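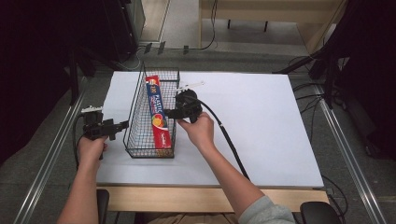 # The Slow Climb of a Small Movie

Most movies make the largest share of their money in the first three days. Studios plan for it, theaters schedule for it, and by the second weekend everyone has a good idea of what the final number will look like. *Kustesley* did it the other way around.

The drama opened in January of last year on four screens, with almost no advertising and no star that a casual moviegoer would recognize. It finished its first weekend well outside the top twenty. By the middle of March it was playing on 134 screens and selling more tickets per theater than two studio comedies that had cost many times as much to make.

It never reached number one and it never came close. But it stayed in theaters for 49 days, which is a long time for a picture of that size, and it went out with its distributor in the black. People who book independent theaters still bring it up.

The story is simple. A woman returns to the river town where she grew up to sell her late father's ferry, and finds that the town still depends on it. Most of the movie takes place on the boat or at the landing. There is one long argument, one funeral and a good deal of weather. The trailer, which ran less than a minute and a half, gave away very little of this and was not much liked.

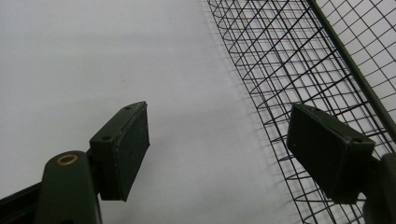
**Beryl Ellwood**

The distributor was Bravness, a company that until then had mostly handled documentaries and re-releases. It bought the domestic rights after a festival screening where, by the company's own account, a third of the seats were empty. The price was low enough that nobody else bothered to bid against it.

The usual plan for a film like this is to open in New York and Los Angeles, collect reviews, and add cities quickly while the reviews are fresh. Bravness skipped both. It opened in four smaller cities, each with an independent theater that had a mailing list and a regular crowd, and asked each theater for a promise of three weeks. In return, the theaters kept a larger share of the ticket price than they normally would.

That second part mattered a great deal. A theater that splits the money evenly has every reason to drop a soft title after the first weekend and try something else. A theater with better terms can wait. The first weekend was soft in all four cities. The second was up slightly in three of them, and the third was up in all four.

"We had the same people coming back and bringing somebody," the manager of one of those theaters told me. "You could see it at the matinees first. Then it was the early evening show, and then we had to move it out of the small room."

A rise from one weekend to the next, with no added screens, is rare. A drop of forty percent is treated as respectable for a wide release, and fifty is common. When the numbers from the four cities went around, other bookers started calling Bravness instead of waiting for a call.

The expansion that followed was slower than most of them wanted. Bravness added a handful of theaters at a time and stayed with the three-week promise. Several larger chains asked for the movie on normal terms and were turned down, at least at first. One of them came back in late February and agreed to a two-week minimum at selected locations. That took *Kustesley* to its widest point.

There were mistakes. The company had no good poster for the wider release and used the festival one, which showed the title in thin gray letters on fog and could not be read from across a lobby. It also missed the school vacation week in several states, when older audiences are often looking for something to take a visiting relative to. A small push on radio came too late to do much. 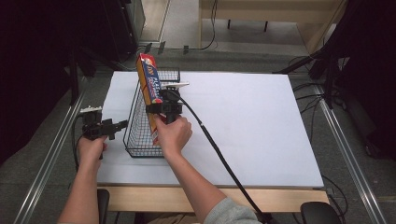 Even so, the weekend totals held up longer than the company had budgeted for. The movie lost screens only when the spring releases arrived and theaters needed the rooms. In a few towns it came back for a single week after that, on the strength of requests at the box office window.

It would be easy to make too much of all this. Plenty of small distributors have tried a slow rollout and watched the picture disappear before the second city. *Pisow*, a family drama with better reviews and a better-known cast, was released the same way in the fall and was gone in 2 weeks. The theaters had made the same promise, but some asked to be let out of it, and the distributor agreed.

The difference may be partly the audience. *Kustesley* drew people over fifty, who tend to choose a movie on a friend's word and do not mind waiting until the third weekend to see it. *Pisow* was aimed at younger viewers, who went on opening night or did not go.

Bravness has a new title on the way. *Pakzad*, a courtroom story, opens this March in six cities – two more than the company would have liked, according to its booking office – and the theaters have again been asked for three weeks. There is a new poster, too, with the title in large white type.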